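Call for Beta Readers: Sellalon, a Historical Novel

Posted May 7, 2021

Kamberg Press is a small publisher of historical and adventure fiction, and we are looking for beta readers for our next big book, Sellalon. It's a long, rich story set among the salt traders of an invented river kingdom, with a family feud running through the middle of it, a siege, two weddings (one of them a mistake), and a ferry pilot we have all grown very fond of. The manuscript has been through one round of edits in house and is ready for fresh eyes, and we would dearly love some of those eyes to be yours!

You don't need a degree or a blog or any experience in publishing. What we want is people who read for pleasure, who finish most of what they start, and who can tell us plainly where they got bored, where they got lost, and where they stayed up too late. If you read our earlier novel Cluvness and had opinions about the ending, please do apply. We got a lot of letters about that ending, and we kept them.

The book runs to 39 chapters, sent to you in four batches by email. After each batch you fill in a short form and write us a note of up to 200 words, though if you get carried away and send more, we will read every bit of it. Most readers like to fit a chapter in over breakfast or late in the evening once the house is quiet, and either suits us fine.

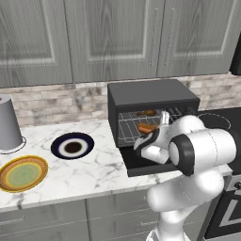 Toaster oven open, golden-brown food on the rack.

We have room for a mixed group and would especially like to hear from people who don't usually pick up historical fiction, as well as from those who read little else. You should be 18 or older and comfortable reading on a screen, and we do ask that you keep the story to yourself until it comes out in February. There is some battlefield violence and one hard chapter about a drowning, so please bear that in mind before you sign up.

Readers who complete all four batches will receive a signed hardcover, their name in the acknowledgments if they want it there, and $200 as a thank-you from us.

To apply, send us a note telling us about a novel you loved and one you gave up on, and what made the difference. A paragraph or two is plenty. Please put "Sellalon reader" in the subject line, or write to Kamberg Press, P.O. Box 3653. We answer every note, though it may take us a little while.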